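Lelden two-arm bench cell, reviewed as a desk tidier

I ran the Lelden for most of December on one chore: sorting pencils by colour into a three-drawer desk unit. Payload is irrelevant at this scale; grip is what matters.
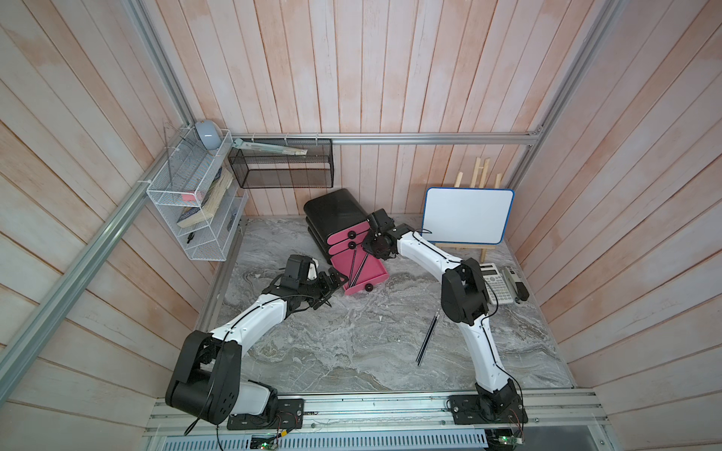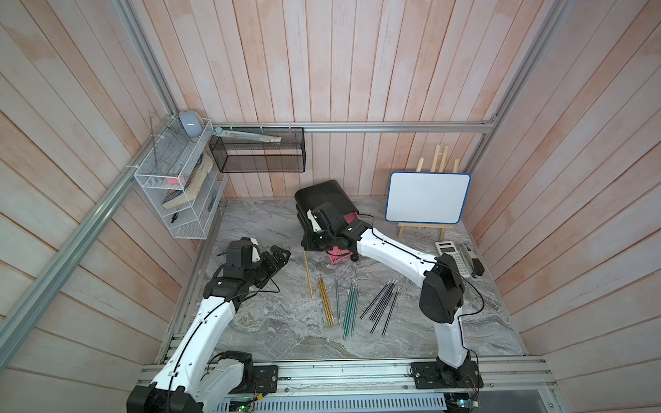
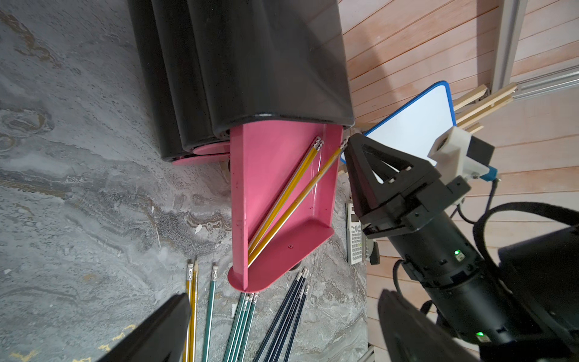

Over 395 attempts it needed my help on 24, mostly where two pencils lay touching and the fingers closed on both. A cycle took up to 600 seconds. Danuta Pietrzak, who shares the workshop, does it by hand in well under a minute. Setup was painless and the manual is decent, though the calibration chapter wants rewriting.

As a test bench, recommended. As household help, wait for the next model.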